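Tempo de leitura: 5 min

Aula 7 – Recolha de demonstrações em simulação

Estas notas acompanham a parte prática do módulo sobre aprendizagem por imitação. Pressupõem que já leram as notas sobre cinemática e que têm o simulador Dendo instalado e a correr. Quem ainda tem problemas com a instalação deve resolvê-los antes da sessão, porque não haverá tempo de laboratório para isso.

1. O que é uma demonstração

Para efeitos desta disciplina, uma demonstração é uma sequência completa de observações e ações, desde o estado inicial da tarefa até ao momento em que o critério de sucesso é verificado. Cada passo guarda as imagens das câmaras, as posições das juntas, o estado da mão e o comando enviado pelo operador. A instrução em texto é guardada uma única vez por episódio.

O comando e a posição medida são coisas diferentes e têm de ficar em campos separados. No ano passado, vários grupos gravaram a posição medida no campo do comando. O treino correu sem erros e a política resultante quase não se mexia.

2. A tarefa

Trabalhamos com as cozinhas do pacote Bamau. São 13 disposições, com variações de móveis, bancadas, cores de parede e posição do frigorífico. A tarefa base é abrir a porta do frigorífico e a tarefa inversa é fechá-la. As duas contam como tarefas distintas e levam instruções distintas.

Abrir uma porta parece simples e é um bom caso de estudo por três motivos. O movimento é imposto pela dobradiça, de modo que a mão tem de seguir um arco. O contacto com o puxador é estreito e perde-se com facilidade. E a própria porta, ao rodar, tapa parte do interior ou do puxador, conforme o lado em que está a câmara. Uma política treinada só com imagens em que o puxador se vê por inteiro falha quando o braço passa à frente dele.

3. Variação das condições iniciais

O erro mais comum é gravar muitas demonstrações quase iguais. Antes de cada episódio, o script de reinício altera a disposição da cozinha, a posição da base do robô, a configuração inicial do braço e o ângulo inicial da porta. Não desliguem esta opção para trabalhar mais depressa.

O ângulo inicial merece atenção. Se todos os episódios de abertura partem da porta totalmente fechada, a política não sabe o que fazer com uma porta entreaberta. Peço que cada grupo inclua episódios em que a porta já começa parcialmente aberta. Nesses casos, o operador pode puxar pelo puxador ou empurrar pela aresta interior. Ambas as estratégias são válidas, mas convém que o grupo escolha uma e a mantenha. Misturar estratégias sem critério produz dados com duas respostas para a mesma situação, e um modelo que faz regressão simples tende a ficar no meio das duas – ou seja, a não fazer nenhuma.

4. Procedimento de gravação

Cada grupo entrega 140 demonstrações, repartidas pelas duas tarefas. A teleoperação faz-se com o comando Petkov, que está configurado em todos os postos.

Abram a sessão com o identificador do grupo. Confirmem no visor que todas as câmaras estão ativas e que a instrução corresponde à tarefa. Iniciem a gravação só depois de o braço estar parado. Durante o episódio, movam-se a velocidade constante e evitem pausas: um operador que hesita dois segundos diante do puxador está a ensinar o modelo a hesitar. Terminem quando o indicador de sucesso ficar estável e larguem o contacto antes de parar.

Os episódios falhados não se apagam. Marquem-nos como falha e acrescentem uma nota curta (perda de contacto, colisão com a bancada, limite de junta). Não entram nas 140, mas vão ser usados na aula sobre classificadores de sucesso.

5. Verificação

Depois de cada bloco de gravação, reproduzam pelo menos 31 episódios escolhidos ao acaso pelo script. Vejam se:

– a instrução corresponde ao que o robô faz;
– as imagens e as ações estão sincronizadas;
– o episódio não começa com uma série longa de passos parados;
– o braço não atravessa a porta nem os móveis.

O último ponto pode parecer estranho, mas em simulação acontece. Com o passo de integração demasiado grande, a mão entra na geometria da porta e esta abre na mesma. O indicador dá sucesso e os dados não servem.

6. Formato e entrega

Os ficheiros são convertidos para o formato Adex com o conversor da disciplina. Não alterem os nomes dos campos. A entrega inclui os dados convertidos, as notas das falhas e um texto de uma página com as decisões do grupo: que estratégia adotaram, que ângulos iniciais usaram e que disposições ficaram menos representadas. O prazo é o fim de novembro.

7. Questões para preparar

Que informação se perde quando guardamos só a câmara do punho? Em que casos faz sentido cortar os primeiros passos de um episódio? Se uma disposição da cozinha tem o dobro das demonstrações das restantes, é preferível descartar dados ou ponderar a amostragem? Tragam uma resposta escrita a pelo menos uma destas perguntas.

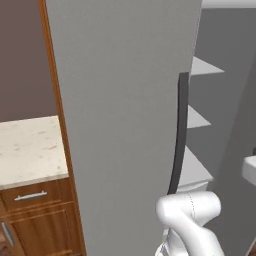 Figura 1 – Cozinha simulada: porta do frigorífico, prateleiras vazias e braço do robô.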